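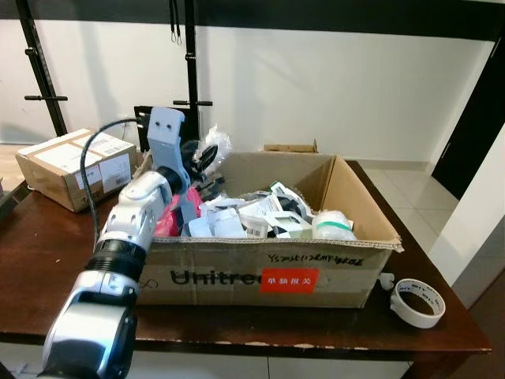
An open box on a table, with its flaps folded out and a bit of everything inside.

I don't believe in the miscellaneous box. The storage people at Doment sell 17 sizes of it, and every one ends up as a jumble of bags and packets that you dig through on a Wednesday night, swearing.

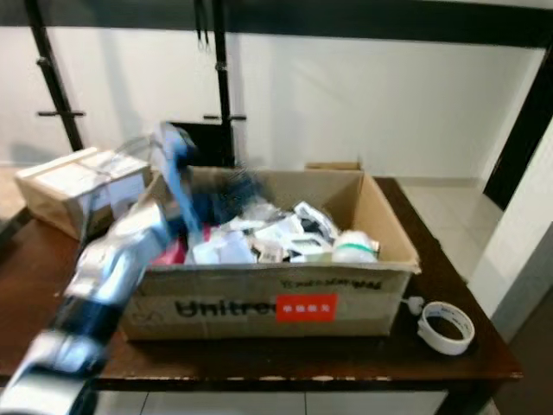 Labels are supposed to fix this. Do they? Write what you like along the rim in marker, the pink thing you want will still be under something else. I'd sooner have two shallow trays and fewer things.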